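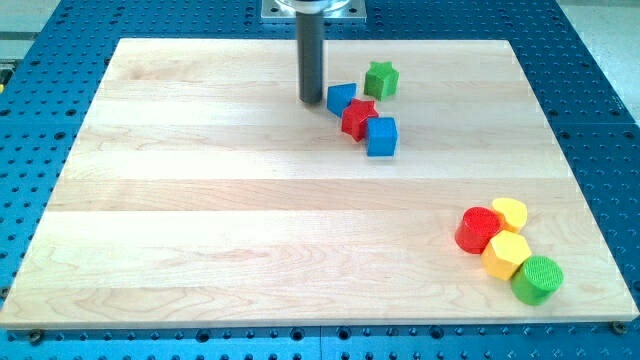

Tormod Granström replied that he would not trust any comparison of the two controllers in which the tip had been taken off and put back between runs, and this section has been rewritten with his remark in mind. The tip now stays on the arm from the first run to the last. Only the controller changes.

Home Setup Controllers Tips and Grippers Logs Downloads
Search this guide Go

5. Comparing controllers with the push tip

This section covers a side-by-side test of the Bedia and Vason controllers on the Hayat arm, using the rounded push tip and the toy blocks. Complete Section 4 (mounting and zeroing) first. If you want to compare grippers instead, go to Section 6. The block layouts are the same but the scoring sheet is different.

5.1 Before you start

You need:

- the arm, with the push tip fitted
- both controllers, each with its own cable
- the wooden board, screwed down to the blue table
- the wooden blocks, in mixed shapes and colors
- a scoring sheet (form 2594)
- a steel ruler and a soft pencil

CAUTION: Switch off the arm supply before you connect or disconnect a controller. The motor cable must never be pulled with the supply on, even if the arm is not moving.

CAUTION: Keep hands off the board while the arm is enabled. The tip has no force sensor and will not stop for a finger.

5.2 Preparing the board

1. Check the screws along the front edge of the board. Tighten them by hand until the board does not shift when you lean on it. Do not overtighten. A bowed board changes the tip height in the middle and leaves it correct at the edges, and this is hard to spot later.

2. Wipe the board with a dry cloth. Do not use polish or cleaner. Mercy Mbwambo tried a furniture spray in September and the blocks slid farther on every run for the rest of that week.

3. Enable the arm at low speed and send the tip to each corner of the board in turn. Measure the gap under the tip with the ruler. If the corners differ, go back to Section 4 and repeat the zeroing.

4. Send the tip to the start position and leave it there with the arm disabled.

Note: Seams between the strips of the board are normal. If you can feel a raised seam with a fingernail, replace the board. A cylinder will get over a raised seam when pushed but a star may catch on it.

5.3 Placing the blocks

1. Set out one cluster near the far edge and a second cluster toward the right-hand front corner. Leave open wood between them.

2. Put at least one star in the far cluster. Stars are the hardest shape to push in a straight line, and most of the difference between the controllers shows up there.

3. Put the cylinders in the front cluster, standing upright. Place the other blocks in that cluster close enough to touch or nearly touch.

4. Leave the left side of the board clear. This is the target area for all pushes in this section.

5. Mark the start point of each block you plan to push with a light pencil tick. Do not trace around the block.

Note: Color does not matter for the push test itself. It does matter for the log, where a block is entered by color and then shape (for example, "red star" or "blue cube"). Abrehet Ejigu asks that you not shorten these. Logs with entries like "RS" and "BC" have been sent back.

5.4 Running the first controller

1. With the supply off, connect the Bedia controller. Push the plug in until the latch clicks.

2. Switch on the supply and wait for the steady light. If the light keeps blinking, see 5.7.

3. Load the profile named PUSH-SLOW. Check that the travel limit reads 600 and the update rate reads 900. Both values must be the same on the two controllers.

4. Select a block from the far cluster. Bring the tip down beside it on the side away from the target area.

5. Start the push. Do not touch the table while the arm is moving.

6. When the arm stops, write down where the block ended up and whether it turned. A block that turned but arrived in the target area is scored as a partial.

7. Return the block to its pencil tick and repeat until the column on the form is full.

8. Do the same for a block from the front cluster. Here you also record whether any neighboring block moved.

Note: If the tip rides up onto a block, stop the run and mark it void. Do not score it as a miss. The usual cause is a tip set too high, and the controller has little to do with it.

5.5 Changing over

1. Send the tip to the start position. Disable the arm, then switch off the supply.

2. Disconnect the Bedia controller and connect the Vason.

3. Leave the tip, the board and the screws alone. If any of them is disturbed, throw out the first set of runs and begin again at 5.2.

4. Switch on and repeat 5.4 with the same blocks in the same places.

The Vason takes longer to start – allow around 84 seconds from power on to the steady light. It makes a ticking sound during this time. That is normal.

5.6 Reading the results

Compare the two forms line by line, block by block. An overall total hides too much. In our own trials the cubes gave nearly the same score on both controllers. The stars went straighter with the Vason, and the Bedia was better at taking one block out of the front cluster without dragging the others along. Nafula Khaemba repeated the trial with the order reversed – Vason first – and got the same pattern.

If your results show one controller ahead on every shape, check the travel limit and update rate again before you accept them.

5.7 Common problems

Light keeps blinking: The controller cannot find the arm. Switch off, reseat the cable and try again.

Block spins in place: The tip is off center. Move it sideways a little and repeat.

Tip shakes at the start of a push: Lower the gain one step. Enter the new value on the form for both controllers, and rerun both.

Profile missing from the list: Copy it again from the Downloads page. Tarun Tripathi keeps the current versions there. Older profiles load without a warning but ignore the travel limit.

Next: 6. Comparing grippers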